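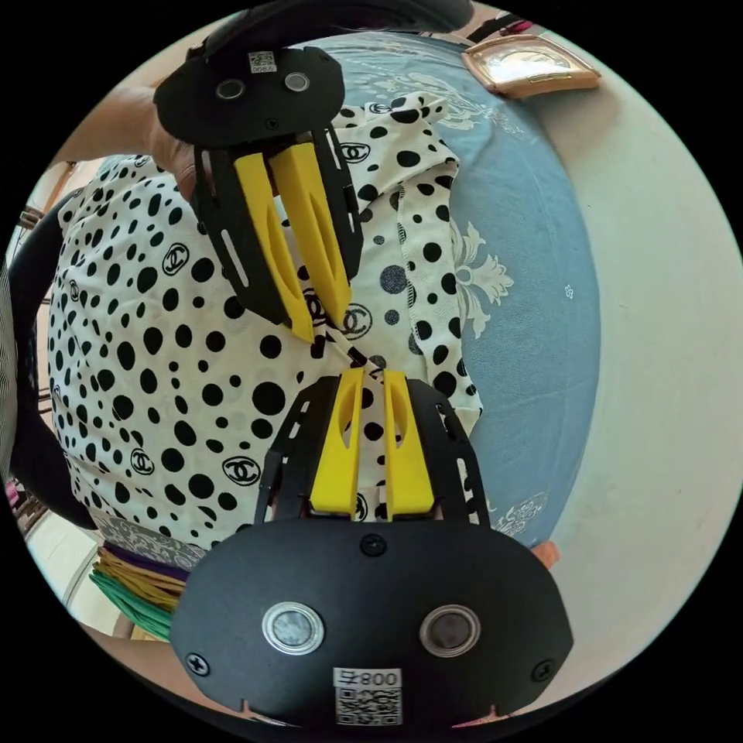
Clarkgate table linen sale is back, and it's bigger

21 March 2026

AMBRIDGE. Polka dots are in. So are blue patterns, stripes, checks and just about anything else you can throw over a table, going by the stock being put together for the spring linen sale at the Clarkgate hall.

Doors open first Saturday in April, 10 to 3. Free to get in. Cash or card this year, finally.

The sale is run by Moussa, the fabric and housewares shop on Destlow Road, and it clears out end-of-roll cloth, secondhand tablecloths and the odd thing that came back from the rental side. Last year's was in the shop itself and the line went out past the bakery. Hence the hall.

"We had people holding cloths up over other people's heads," said Ruba Nasrallah, who has run the shop for 22 years. "You couldn't see a thing. You can't buy a tablecloth folded up, you have to see it spread out."

So this time they get spread out. Long tables down both sides of the hall, one style to a table, and shoppers can ask to have a piece laid over another to see how the two look together. A white cloth with black dots over a blue patterned one, for instance, which Nasrallah says is the combination she gets asked for most at the moment.

"I would not have put those together myself. My sister did it at a lunch and I thought, well, that's better than mine."

What's there

Nearly 2000 pieces all told, counting napkins. Tablecloths are sorted by size and then by color, and the sizes are pinned on so there's no unfolding to find the label. Bring your table measurements. Length, width, and how far you want it to hang down. Staff will have a tape but there is only two of them and it gets busy.

Rounds are on the stage end. Those went first last year and they expect the same again. Squares and small toppers, the kind that sit over a bigger cloth, are by the kitchen hatch. Napkins in bundles by the door.

Prices start at $3 for a topper. Most full size cloths are under $20. Anything with a mark or a mend on it has a green tag and goes for half, and the mark is circled in chalk so you know what your getting. Chalk washes out, we're told.

Plain whites from the rental stock will be sold by the dozen. There are 144 of those, so 12 lots, and Nasrallah won't split them. She's had calls already from a church and two people planning weddings. No holds, no phone orders. Same for everybody.

Looking after them

A short talk on stains and storage at 11:30, with a second one at 1 if there's interest. Nasrallah will cover wine, candle wax and what to do about fold lines. Her short version on fold lines: roll it, don't fold it. A cardboard tube from the shop costs nothing, just ask.

For prints with dark dots or figures on a white ground she says wash cold and on its own the first couple of times, and don't leave it sitting wet in the machine. Iron from the back. She is less fussy about the patterned blues. "Those hide everything. I've had soup on mine."

Getting there

The hall holds 150 so there may be a wait at the door around opening. The lot behind the building is for drop-offs only that day, street parking on Clarkgate and the two blocks north. The Ambridge bus stops at the corner. Step free entrance is on the side, follow the ramp.

Donations of clean table linen are being taken at the shop until the end of March. No bedding, no curtains, and please no vinyl. Drop them at the counter during opening hours, not on the step. It rained on the last lot.

Unsold pieces go back to the shop and will be on the sale rail thru the end of April.

Questions to the Moussa counter on Destlow Road, open every day but Monday.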